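Übersicht Laborbuch Protokolle Material Suche Abmelden

Laborbuch Greifdaten, Projekt Trarine
24/01/2024

Stand der Sammlung: 571 Durchgänge auf der Platte, Ziel laut Plan waren 500. Das klingt besser, als es ist. Beim Durchblättern der älteren Aufnahmen aus dem September habe ich wieder gesehen, was mich schon damals gestört hat: Die Bewegungen sind fast alle gleich. Gleicher Anlauf von links, gleiche Höhe, gleiche Pause kurz vor dem Ziel. Wenn ein Modell daraus etwas lernt, dann vermutlich unsere Gewohnheiten.

Im Projektplan steht der Satz »Vielfalt ergibt sich mit der Menge«. Ich würde gern einmal sehen, woran das gemessen wurde. Bei uns ergibt sich mit der Menge vor allem Müdigkeit im Handgelenk.

Heute Stäbchen und Becherständer, beide Handgreifer, Platte mit Linienraster als Unterlage. Aufgabe laut Liste: Stäbchen links greifen, zum Ständer führen, an einen der Haken legen. Rechter Greifer darf stabilisieren, muss aber nicht. Genau dieses »darf« halte ich für ein Problem. Jeder von uns legt es anders aus, und in den Metadaten steht davon nichts. Später wird sich jemand wundern, warum die rechte Hand in manchen Durchgängen völlig untätig ist und in anderen den Ständer am Fuß festhält.

Linker Greifer hat das mintgrüne Stäbchen zwischen den Backen, waagerecht über der Platte, die Spitze zeigt zum Fuß des Ständers. Rechter Greifer noch offen. Die Trackingplatte rechts ragt über die Tischkante hinaus, das möchte ich mit der Auswertung abgleichen. Mein Verdacht ist, dass die Posen dort schlechter werden, belegt ist das bisher nicht.
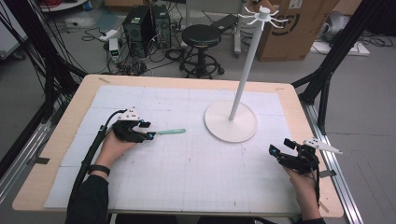 Kalibrierung

Vor dem ersten Durchgang neu kalibriert, nach der Mittagspause noch einmal. Die Werte der beiden Läufe passen nicht so gut zusammen, wie das Fluller-Skript mit seinem grünen Haken behauptet. Der Haken erscheint offenbar immer, solange überhaupt ein Ergebnis herauskommt. Rohwerte liegen im Ordner Karras, bitte nicht überschreiben.

Offen: Driftet die Kalibrierung, oder verschiebt jemand beim Einsteigen den Tisch? Für beides gibt es Anhänger im Team, Messungen gibt es für keines von beiden. Ich klebe morgen Marken auf den Boden, dann ist wenigstens das geklärt.

Zu den Haken

Die gebogenen Haken sind weiß, der Rest des Ständers auch, die Platte darunter ebenfalls hell. In der Vorschau verschwinden sie fast. Wasow meint, das Netz käme damit zurecht. Mag sein, beim Netz vom letzten Jahr hieß es das auch. Vorschlag: die Hälfte der nächsten Serie mit einem dunklen Ständer, sonst alles gleich, und dann getrennt auswerten. Kostet uns einen Vormittag.

Erfolgsquote

Als Erfolg gilt bisher, wenn das Stäbchen am Ende am Haken liegt. Abgerutscht und nachgegriffen zählt genauso wie sauber abgelegt. Damit kommt man natürlich auf schöne Zahlen. Ich habe ein zusätzliches Feld »Korrektur« angelegt und trage ab jetzt jeden Nachgriff ein. Fehlversuche bleiben drin – wer sie löschen will, soll das vorher hier begründen.

Zu erledigen:
– Stichprobe von 100 Durchgängen ansehen und nach Anlaufrichtung sortieren
– Aufgabentext für die rechte Hand festlegen, mit oder ohne Stabilisieren
– Bodenmarken kleben
– dunklen Ständer besorgen
– bei Fluller nachfragen, was der grüne Haken prüft

Bis die Stichprobe durch ist, nehme ich an dieser Aufgabe nichts Neues auf.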